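Stulis Bottle and Rack Records

Data card, revised 2020-09-11
Maintained by Kathleen Hennessy, Hegarty Household Collections

Summary

Stulis is a collection of 3000 image records concerning the storage of bottles in domestic rooms. It covers bottles kept in racks, bottles standing on shelves, and bottles laid on tables and counters before they are put away. The records were gathered in 36 homes and are organized by room, then by storage furniture.

Contents

Each record consists of one image and one line in the accompanying table. The table gives the type of rack or shelf, the surface nearest to it, the closure of the principal bottle and the color of its glass. Closures are entered as cork, screw cap, stopper or unknown. Contents of bottles are not recorded.

Clear glass requires particular care in annotation. The outline of the bottle is to be traced along the glass itself – highlights and any surface pattern showing through the body are included within it. Caps and neck bands are traced as separate parts.
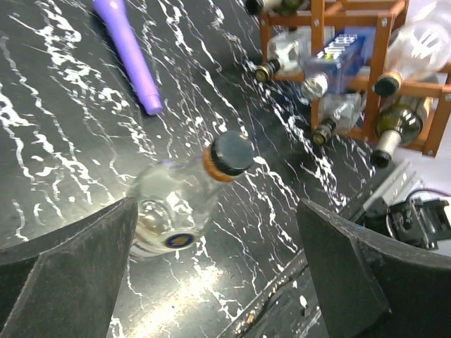
Rack categories

Lattice: slats joined in a crisscross, bottles lying horizontally. Wooden lattice racks account for 511 records.
Shelf: bottles standing upright on a flat board.
Cabinet: any closed unit with a door, whether open or shut.
None: no rack or shelf in view.

Bottles in a rack receive an outline only where the neck or base is visible. Other articles lying on a table are marked "loose item" and are not named further.

Known limitations

Dark green glass is difficult to separate from black in dim rooms, and the two are merged in the Dasby subset. Small labels without legible text are entered as "label, unread."

Maintenance

Corrections are issued each December. Requests should cite the record number and be addressed to Kathleen Hennessy at the Banden office.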